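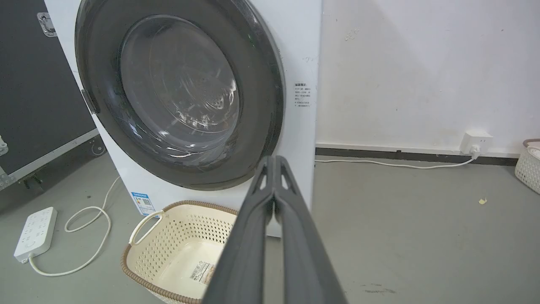 The washer with its door shut, laundry basket in front.

Cletville wash room opens Friday, bring your own soap

CLETVILLE — The shared laundry on the ground floor of the old Griketti building opens to residents Friday at 7 a.m. after most of March spent waiting on a drain.

Front loaders, white, gray ring around the door. Baskets are supplied. They stay in the room, so please don't carry them upstairs.

Tshepo Mkhize, who runs the building for Urent, said the first sign-up sheet filled in one evening. A second sheet went up the next morning by the mailboxes.

"People have been taking the bus to Ngcobo Street with their sheets in a suitcase," Mkhize said. "That's a long way for a wash."

The building has 169 apartments and never had a laundry of its own. A few tenants put machines in their kitchens over the years, with mixed results. One leak last fall came through two ceilings and into the bike store, and after that Urent stopped allowing new ones. Existing machines can stay for now.

How it works: book a slot on the sheet, one slot per household per day, 90 minutes each. Last slot starts at 9 p.m. Doors lock when it ends. Laundry left in a machine past the slot may be moved to a basket by the next person, folded or not, thats up to them.

Soap is not supplied. Liquid or powder, either is OK. No dye. No rugs, no dog beds, no shoes. Pillows yes, if they fit with room to turn.

Cost is by token, sold at the front office during office hours only. There is no card reader yet. Urent put in an order for 1000 tokens and the first 200 came Tuesday, with the rest to follow. Mkhize asked tenants not to stock up until the full order is in.

Yolandi Jacobs on the fourth floor has booked the very first slot. She has three kids and a drying rack that lives in the bathtub. "School shirts first," she said. "Then everything else, I have a pile you could lose a cat in."

Jacobs was one of the tenants who asked for the room at a meeting two winters ago. The space was used for paint and spare doors then. She wanted dryers too, but the wiring won't take them without more work, and Urent has not set a date for that. Lines are strung in the back court for the time being. Bring your own pins.

Not everybody is pleased. Tenants on the first floor, right over the room, have asked about noise from the spin cycle, mainly late at night. Mkhize said he would look at ending the last slot earlier if there are complaints, and that rubber mats are on order. He could not say when they wil arrive.

A few small things from the notice on the door: read the caution labels before first use, but many of them are not in English, so a plain-language sheet is being taped to the wall. Check pockets. Leave the washer door open a little when you finish so the drum can air. Wipe the seal if it's wet. Don't put wet baskets on the stairs.

The notice also asks parents to keep small children out of the room unless someone is with them.

Lost socks go in the box by the office. Problems with a machine, call the front office and leave the apartment number — messages without one won't get a call back.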